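Search this site Enter keywords Go

Vinddale Technical Institute
Introduction to Robot Teaching, Unit 4
Course handout, revised Jan 4, 2019

4.1 Purpose of the unit

Students in this unit teach a placing task by hand. The person holds a gripper, carries out the task at normal working speed, and the path of the gripper is saved as one demonstration. The Siu software later uses the saved set to train the robot arm. A full set for one task is 400 demonstrations, shared among the groups in the section.

4.2 Approaching the object

Bring the gripper in low and pause beside the rim before closing on it. The task object is the green plastic container. Its rim is thick and glossy, and bright light can leave a strong glare spot on the inner wall. Students should check the lamps before recording.

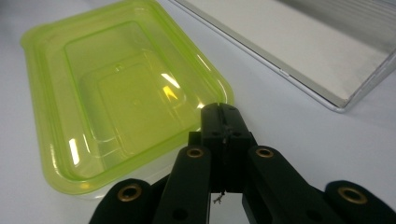

Why is the task shown by hand when the robot could be driven by remote control?

A person holding the gripper can feel contact with the object, and most beginners work faster this way. Remote control remains the better choice when the reach of the arm itself must be tested. It is covered in Unit 6.

4.3 Using two grippers

Wide objects call for both hands. Place one jaw at each side of the container, level with the other, and close them together - an early close on one side will push the object out of line. Keep the forearms low and let the cables hang clear of the wrists where possible. The white wire basket stays behind the container throughout the approach.

A demonstration should be discarded if either jaw slips. Of the 207 demonstrations submitted in October, 34 were discarded on these grounds.
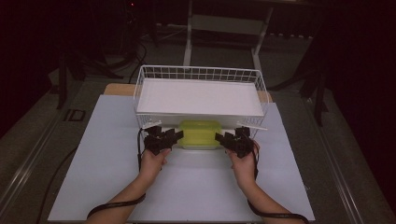 4.4 Work to be submitted

Each group submits 10 accepted demonstrations in the Misus file format, with a one-page report. The report should state the starting position of the container, the number of attempts discarded, and any change made to the lighting. Late work is accepted only with written approval from the department.

Reading for Unit 5: Hutix Operator Guide, the chapter on gripper calibration.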